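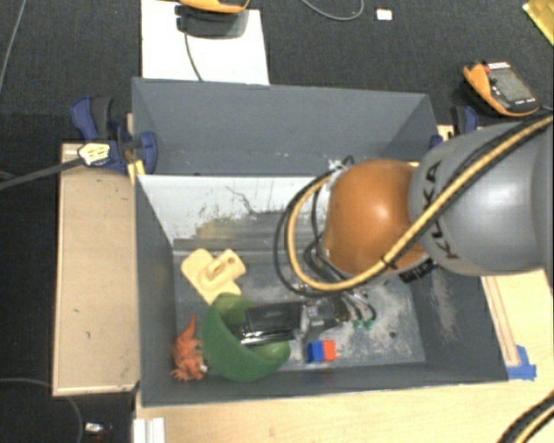 Brondside Toy Sorter: Frequently Asked Questions

What is the project?
A bin-picking build at Brondside, our shared workshop. The arm takes mixed toys out of one half of a bin and drops them in the other half, one at a time, then we swap the job round and do it again. It's the most fun any of us have had with a box of old plastic, and we get asked about it every open evening, so the answers now live on this page.

Who is building it?
Shinji Mizuno does the software and Hélder Barros does the gripper, the air and most of the swearing. Anyone with a Brondside membership can join in. Tuesday evenings are best, from seven.

Isn't a KUKA a bit much for a hobby project?
Probably! We bought ours second-hand and it needed a good clean and a lot of reading. If you're starting from nothing, a small desktop arm will teach you nearly all the same lessons. What we love about the big one is that it goes back to the same spot every time, so when a pick fails you know to look at the gripper or the code.

Why toys?
They're awful shapes, and that's what makes them good practice. Boxes and tins are too kind. A dinosaur has claws and a tail end and no obvious place to hold it. A curved bowl shape is easy if you go for the rim and hopeless if you go for the middle. Little studded bricks are small enough to slip away down the side of a finger. We have 257 toys in the tubs at the moment and are always glad of more.

What sort of toys can I donate?
Hard plastic, nothing with batteries, nothing that sheds glitter. Chipped and ugly is fine. Please wash them first.

How does the gripper work?
Flat fingers that slide under or around the edge of a thing and close on it. The current set is version 5. Version 2 was printed in one piece and snapped in a single afternoon, but Hélder has kept it on a shelf and will show it to you whether you ask or not. Drawings for the latest fingers are in the Jelta folder on the members' drive.

Do I need air for mine?
No. A servo gripper is quieter and much easier to live with at home. If you do go for air, buy proper push-in fittings and cut the tube square. Our worst leak took two evenings to find and was a badly cut end.

How should I route the hose and cables?
Leave a generous loop at the wrist. Ours looked silly when we first fitted it and we kept trying to tidy it up, and every time we did, something pulled tight when the last joint turned. Move the arm slowly by hand control to the far corners of the bin and watch the loop all the way before you run anything at speed.

What's the bin fixed down with?
Clamps, the ordinary woodworking kind, plus blue tape on the table at the corner. Don't skip this step. A bin that has crept by the width of a pencil will ruin a whole evening's picks and you'll blame the camera first (we did, twice).

The divider looks battered. Does that matter?
Not to the arm. It's a sacrificial panel and it has earned its scuffs. The marks are useful too: if you see new ones in a place you don't expect, check your wall clearance before carrying on.

What software are you running?
Shinji's own planner, called Wan, which picks a grasp, checks it against the walls and sends the move. Bravard is the logging side and saves every attempt, good or bad. Our longest session so far reached 844 attempts, and reading back through the misses was better than any tutorial.

Is it safe to stand next to?
Stay outside the marked line when the arm is powered, and keep one person on the stop button the whole time. No reaching in to rescue a toy, even a really good one. Stop the arm first, then fetch it. Anyone new gets a walk-through before touching the controls.

Can I bring my kids?
Yes, over-eights, with you beside them. They choose the toys for each round and are brilliant at finding the impossible ones.

What's next?
A soft-fingered gripper, and a go at picking from a properly full bin. We'd like to have it running by September. If you know anything about casting silicone, please come and find Hélder!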